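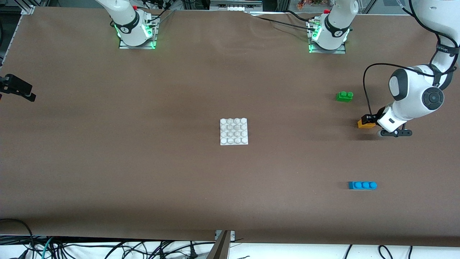
Green, light blue and orange-yellow bricks, with the white 4 x 4 plate

LornaC
I want to build a small flower box on the white plate. Is sixteen studs enough, or should I buy a bigger one?

drivo50
Enough. Put the light blue one along the side, three studs fit and one stays free for a corner.

Remedios_E
I don't agree, sorry. With a free corner it looks unfinished. My favourite is a bigger plate -- in grey, if you find it.

LornaC
Thank you both. I will try the small plate first, the green one in the corner.

drivo50
Good choice, it has only two studs on top.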